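# Care of Stage Costumes Between Performances

Guidance for wardrobe helpers and cast members, Stallville Community Playhouse
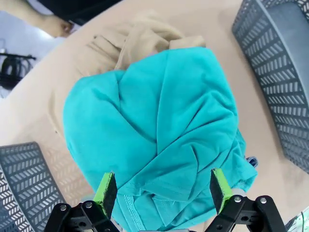
*Crumpled garments on a tabletop.*

The Playhouse wardrobe holds 651 catalogued items, most of them donated and many of them worn in more than one production each year. The following advice has been prepared by the Wardrobe Department for anyone who handles costumes during a run, whether at the theatre or at home. It replaces the sheet issued for the spring revue.

## At the end of each performance

Costumes should be taken off before make-up is removed, and hung on the numbered rail in the dressing room. Cold cream and cleansing oil leave marks on cotton that are difficult to lift once they have been through a warm wash.

Pockets must be emptied by the wearer. Small props go back to the props table and personal belongings go home. During the last pantomime the department recovered a door key, a hearing-aid battery and a quantity of boiled sweets from a single waistcoat.

Garments that feel damp should be hung with a clear space on either side until the following morning. They should not be placed in a bag or a lidded hamper overnight. The dressing-room window may be left on the latch until the building is locked at 11 p.m.

## Freshening without washing

Heavy wool, lined jackets and anything with glued trim cannot be washed between performances. A plain spirit spray is sufficient in most cases. Mix one part unflavoured vodka with one part cold water in a clean spray bottle, turn the garment inside out and mist the underarms and collar lightly. Leave it to dry fully on the hanger. Test first on an inside seam, as some older dyes will run.

The spray must be kept away from lamps, heaters and mirror lights, and is not to be used on fur fabric, silk or leather.

## Washing

Cotton and jersey pieces worn next to the skin are washed after every performance where there is time, and after every second performance where there is not. Please observe the following:

- Read the care label before anything else. If the label has been removed, wash by hand in cool water.
- Fasten zips and hooks, and turn printed garments inside out.
- Wash strong colours alone for the first 3 washes. The red tunics from *The Lamplighter's Daughter* are still giving off colour and should be kept apart from everything else.
- Use half the usual measure of liquid detergent. Fabric softener is not permitted on microphone belts or stretch garments.
- Wool and knitted shawls are dried flat on a towel, away from direct heat.

Perspiration marks respond well to a paste of bicarbonate of soda and water, left for an hour and rinsed out. Chlorine bleach should not be used on any item belonging to the Playhouse.

## Make-up on collars

Loose powder is shaken off and then lifted with a dry sponge — rubbing drives it into the weave. For greasepaint, work a little washing-up liquid into the mark from the back of the cloth, leave it for ten minutes and rinse with cool water. Repeat before washing if any colour remains. Ataahua Tautahi keeps a supply of detachable cotton collar guards, which can be tacked in with long stitches and changed between a matinee and an evening show.

## Pressing and steaming

Steam is preferred to the iron for anything with a lining. Hold the steamer head a hand's width from the fabric and work from the top downwards. Velvet is steamed from the wrong side only. Allow the garment to cool on the hanger before it is worn or moved.

Where an iron is used, a pressing cloth should be placed over sequins, braid and transfers. An old pillowcase serves very well.

## Small repairs

A repair tin is kept on the shelf above the sink. It contains black, white and tan thread, safety pins, spare hooks and a card of press studs. Repairs made in the wings with tape or staples must be reported the same evening, as the adhesive hardens and staples rust.

Loose buttons should be sewn on before they fall. If one has already been lost, place the garment on the mending hook with a note giving the character and the scene.

## Storage after the run

All costumes are laundered or aired before they return to the store. Jersey and knitwear are folded; woven garments are hung on padded hangers. The store has room for 12 hanging rails and 91 lidded boxes, and each box must carry a label on the short end. Cedar blocks are sanded lightly every January to renew the scent.

Items kept at home should be returned within a fortnight of the final performance. Enquiries about loans, alterations or lost pieces may be made to Rochelle Whitelaw, Wardrobe Department, or left in the pigeonhole beside the stage door.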